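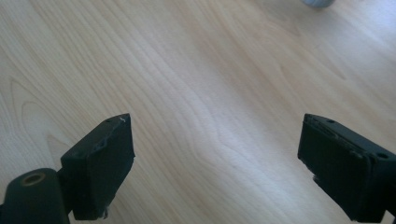

*Black fingers, open, over a light wood-patterned top.*

**Crankshaft regrinding and spares: monthly technical meeting, Bastport works**

6 April 2020

Chair: Padmavathi Kandasamy
Present: machining, inspection, stores, dispatch. Apologies from purchasing.

**1. Previous minutes**

Agreed, with one correction. Item 4 should have read "second undersize", not "first undersize".

**2. Crankshafts, Clumus two-cylinder compressor**

- Batch of 215 forgings received and booked in. Hardness certificates are with inspection.
- Fillet radius on the rear journal was found below drawing limit on 11 shafts. These are held. The wheel was dressed to the old template, now withdrawn.
- Oil holes to be deburred before final grind. The route card shows the operations the other way round and is to be reissued.
- Chair asked whether the held shafts could go to first undersize. Inspection to measure and report.

Action: inspection, machining.

**3. Valve plates**

Flatness after lapping is within limits on both machines. Lapping paste from the new supplier leaves a deposit in the reed seats, and a second wash has been added. Stores hold 1057 finished plates against open orders for the smaller bore only. No further plates of that size to be started until the stock is drawn down.

**4. Shetty order**

Piston rings and gudgeon pins, 2863 pieces in total, part shipment accepted by the customer. Pins are complete. Oil control rings are waiting for plating. Packing list to show ring sets by bore size, as the customer's goods-in section rejected the last list for mixing standard and oversize.

Action: dispatch.

**5. Grurkberg cylinder liners**

Drawing revision C received. Flange thickness is unchanged; the lower O-ring groove is wider. Existing groove tool can be reground. Liners made to revision B may be supplied until December, marked on the flange.

**6. Gauges**

Bore gauge set 3 is overdue for calibration and has been withdrawn. Set 2 to be used on both shifts.

**7. Any other business**

Machining asked for a second set of vee blocks for the run-out check. Chair to obtain a price.

Circulation: those present, purchasing, file.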